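Ketchup e molho de tomate caseiro: quanto tempo duram depois de abertos?

Tempo de leitura: 5 min

Sheyla Valderrama

Boa tarde a todos. Mudei de casa em fevereiro e o frigorífico novo é bastante mais pequeno do que o antigo (o antigo era um Kenthorpe dos grandes, este é um Skisto que já estava na cozinha). A prateleira da porta leva metade dos frascos que eu tinha, por isso comecei a deixar coisas no armário: ketchup, mostarda, molho de soja, vinagre. A minha sogra diz que o ketchup sempre esteve na despensa em casa dela. O meu marido diz que depois de aberto tem de ir para o frio e que não come se estiver fora.

Além disso faço molho de tomate em casa, quase sempre à segunda-feira, para a semana toda. Leva tomate, cebola, alho, azeite, um pouco de manjericão e sal. Guardo em frascos de vidro que aproveito do grão e das compotas. Já me aconteceu abrir um frasco e ter uma película branca por cima. Deitei fora, mas fiquei a pensar se bastava tirar a parte de cima, como se faz com o queijo.

Então queria saber: o ketchup de compra pode ficar fora do frigorífico depois de aberto? E quanto tempo dura o molho caseiro no frio? Posso guardá-lo na despensa se encher o frasco a ferver e o virar ao contrário, como fazia a minha avó? A cozinha apanha sol à tarde e no verão passado, segundo a vizinha, chegou aos 27 graus cá dentro.

Obrigada desde já.

Bent Norðdahl

No frigorífico, tudo. Eu tenho ketchup aberto há não sei quanto tempo e nunca me fez mal. Se cheirar bem, está bom. O molho caseiro come-se em dois ou três dias e acabou.

O da avó virado ao contrário não sei, cá em casa nunca se fez.

Driss Bouazza

Trabalhei uns anos na cozinha de uma cantina e tínhamos de etiquetar tudo, por isso respondo por partes.

Ketchup de compra. Tem vinagre, açúcar e sal, é um produto ácido e aguenta bem melhor do que um molho normal. Fora do frio não se estraga de um dia para o outro, e é por isso que nos cafés as garrafas passam o dia na mesa. Mas nos cafés uma garrafa acaba depressa. Em casa dura semanas, e com o tempo e o calor escurece, perde sabor e começa a separar água. Numa cozinha que chega aos 27 graus eu não o deixava no armário. O que manda é o rótulo: se diz «conservar no frigorífico após abertura», é para fazer. Aberto e no frio, costumo contar um mês, às vezes um pouco mais, se a tampa estiver limpa. Atenção aos ketchups com menos açúcar ou menos sal, que duram menos.

A tampa é onde a maioria falha. O molho seco à volta do bico ganha bolor antes do resto. Limpe com papel húmido depois de usar e feche bem. Também não convém encostar o bico à comida.

Se tem pouco espaço na porta, tire de lá o vinagre, que não precisa de frio nenhum. A mostarda e o molho de soja aguentam melhor fora do que o ketchup, mas veja o rótulo de cada um. As garrafas de apertar também podem ficar deitadas numa prateleira, desde que a tampa feche mesmo.

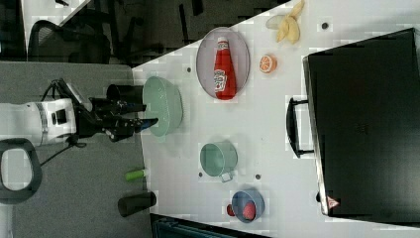
Molho caseiro. Três a quatro dias no frigorífico, em frasco limpo e fechado. O seu leva alho e azeite, e isso muda a conversa, porque o alho em azeite é um dos casos em que não se deve facilitar. Deixe o molho arrefecer um pouco, divida em recipientes pequenos e ponha no frio no máximo duas horas depois de apagar o lume. Uma panela grande posta inteira no frigorífico demora muito a arrefecer no meio.

Para a semana toda, congele metade. Faz na segunda, guarda no frio o que vai comer até quinta e congela o resto. No congelador aguenta três meses sem perder grande coisa. Eu uso sacos espalmados, que ocupam menos espaço e descongelam depressa. Se usar vidro, deixe dois dedos vazios em cima, porque o molho aumenta de volume e parte o frasco.

Película branca. Fez bem em deitar fora tudo. A regra de cortar a parte com bolor serve para queijos duros. Num molho, o que se vê por cima é só uma parte, e o resto pode já estar contaminado. Raspar e ferver outra vez também não resolve.

Frasco virado ao contrário. Sei que muita gente faz e que a sua avó fez a vida inteira. O vácuo que se forma só mostra que a tampa vedou, não diz nada sobre o que está lá dentro. Para guardar na despensa é preciso acidificar o tomate (sumo de limão engarrafado ou ácido cítrico, na medida da receita) e processar os frascos em banho de água a ferver pelo tempo indicado numa receita testada. Com cebola, alho e azeite à mistura, nem sequer é o tipo de molho que se deva fazer assim em casa. Conserve só o tomate e junte o resto quando cozinhar. As tampas têm de ser novas; as do grão já usadas vedam mal.

E quanto ao cheiro, não concordo com o Bent. Há coisas que fazem mal e que não cheiram a nada.

Sheyla Valderrama

Muito obrigada, Driss. Fui ver o rótulo do ketchup e diz mesmo para guardar no frio, portanto o meu marido ganhou. Passei o vinagre para o armário e já cabe tudo menos a mostarda. Esta semana congelo metade do molho. Só uma dúvida: o molho descongelado pode voltar a ser congelado se sobrar?

Driss Bouazza

Se descongelou no frigorífico, em princípio pode, mas fica aguado e eu não faria. Congele em doses mais pequenas, uma refeição por saco, e escreva a data com caneta de álcool antes de encher. Depois de cheio o saco fica húmido e a tinta não pega.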